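How to Read Your Royalty Statement and Find Missing Money

If you release your own music, you receive a royalty statement a few times every year. Many musicians look at the total on the last page and close the file. I did the same for my first two albums. Then I sat down for one long evening with the statement from June and found that 51 plays of one song had been paid to another artist with a similar name. The money was small, but the mistake was repeated in every statement before.

In this tutorial I explain how I check my statements now. You need the statement, a spreadsheet program and a list of your own songs.

Step 1. Make your own song list first

Before you open the statement, write down every recording you have released. For each one put the title, the version (album, radio edit, live), the length, the ISRC code and your share in percent. My list has 25 lines. If you wrote a song together with another person, write both shares, also the one which is not yours. They must give 100 together.

Step 2. Open the detailed file

Most distributors send a summary and a detailed file. The summary is nice to look at but you cannot check anything with it. Ulter, the distributor I use, hides the detailed file under Account, then Reports, then Export. Save it as CSV and open it in the spreadsheet. My last one had 628 rows, so do not be afraid of the size.

Step 3. Sort by code, then by title

Sort the rows by ISRC. Every code in the file should be on your list, and every code on your list should be in the file. Mark the rows with an empty code in yellow.

After this, sort again by title. Look for accents and strange letters. My song "Havlíček" appeared in three spellings, and one of them had no artist name at all. 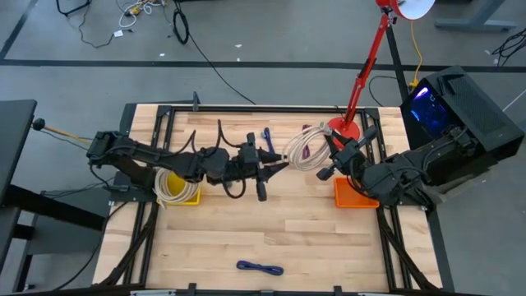 Two black arms with a coiled cable between them, over a wooden bench.

Step 4. Compare the periods

The statement has two dates in each row: the month when the music was played and the month when it was reported. These are different things. Some shops and radio services report after 6 months or even later. If a song is missing, look first in the next statement before you write a complaint.

Step 5. Check the rate and the share

Divide the amount in each row by the number of plays. You will see that the rate changes from country to country, and this is normal. It is not normal when two rows with the same service, country, month and kind of subscription have very different rates. Check also that your share is the same as in your list. On my EP "Irncombe" I was paid half for a song that I wrote alone – the old form had been filled in wrongly, and by me.

Step 6. Write the claim

Keep the letter short. Give the code, the title, the period, the row number and what you think is the correct amount. Attach the rows as a separate file and not the whole statement. Ask for a claim number and write it down in your song list.

A note about the live recordings: if you played at a festival, the performance money comes from a performing rights society and you will not see it in the distributor's file. For my concert at the Bolley I had to send the set list by myself.

Last updated March 12, 2007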